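# Red flowers on the butcher-block table

Welcome to the flower page, which has been promised for a long while now and which has grown rather longer than I meant it to. I started arranging artificial flowers a few years back when the window in our front room faced a brick wall and every real plant I brought home gave up within the month, and I have been slightly besotted ever since. Friends used to tease me about it. Then they came round in December, when there was nothing in anyone's garden but mud, and asked where I'd got the tulips.

Everything on this page is red, or as near to red as makes no difference. I did try a mixed page once, with blues and creams and a very unfortunate purple thistle, and it never settled down. With one colour you begin to notice how different the reds are from each other: some lean towards orange, some towards coral, and some only look properly red when you stand them against pale wood. I'm very fond of pale wood for this. A white cloth makes artificial petals look a bit hard, I find, and a dark table swallows the stems.

A word about the vases, as people always write to ask. I like them small. A big vase wants a big armful, and a big armful of artificial stems gets heavy and expensive before you know where you are (my one large Rothe jug has held umbrellas for as long as I can remember). A little clear glass one will do for a single tulip, and a small coloured one is a kindness to any bunch whose stems aren't its best feature.
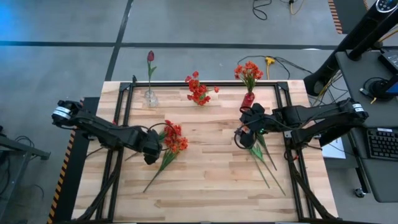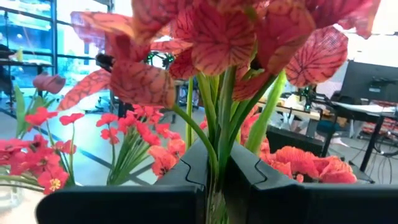

My own habit is to lay everything out flat before a single stem goes into a vase, so that I can see what I've got. It looks a terrible muddle for a while, but bunches that have been squashed in a box need a little time lying about, and you need a little time looking at them. I generally make a cup of tea at this point and move things from one side to the other without achieving very much, and then quite suddenly one bunch will look right next to another and off we go.

Stems are where most people come unstuck. They nearly always arrive too long, and the temptation is to snip them all to the same length, straight across, and be done with it. Please don't! Bend the bottom few inches back on themselves first and try the bunch in the vase for an evening. You can always cut tomorrow. I cut a whole box of Susisel poppies down to fit a jam jar once and have had stumpy poppies ever since, thirty of them, and there is only so much you can do with a stumpy poppy.

In clear glass the stems are part of the arrangement whether you like it or not, so it pays to choose nice green ones and to let them cross a little on the way down. Some people put pebbles in the bottom, or a splash of clear resin to look like water. I've done both. The pebbles are handy if the flowers are top-heavy, which large blooms very often are, and the resin is lovely until you want your vase back.

Then there is the matter of the tulip. Orsolya Katona, who taught the evening class where I learnt most of this, used to say that one tulip should be given a vase to itself and left alone, and she would come round the room quietly removing everybody's extra foliage. I thought it rather severe at the time. I've come round to it entirely, and there is a tulip on its own on my landing as I write.

For veined petals, the big showy sort with darker lines running all through them, I'd put them somewhere you pass close by. From across a room the pattern disappears and you simply get a block of colour, very cheerful but a bit of a waste. A hall shelf is good, or the end of a kitchen worktop, well away from the cooker. Grease and fabric petals are not friends.

Dusting: a soft make-up brush, dry, once a fortnight if you're good and once a season if you're me. Start at the top and work down. I was given a can of Mimex spray for the purpose and it did bring the leaves up beautifully, though it left a shine on the petals that I didn't care for, so I keep it for greenery only. Strong sun is the other thing to watch. Reds fade faster than you would believe, and they go a sort of tired salmon on the window side first, so give the vase a quarter turn whenever you think of it.

When you put a bunch away for the summer, stuff a bit of tissue in among the heads and lay it in a long box on its side. The Grastell shoe boxes are the right length for most stems, and the boot boxes will take the tall ones. Write on the end which flowers are inside. I have opened every box in the cupboard looking for ranunculus more often than I'd like to admit.

The yellow page is next, once I've tracked down some mimosa that doesn't shed. If you've found a good one, do write and tell me where.

Page last added to 25/06/2024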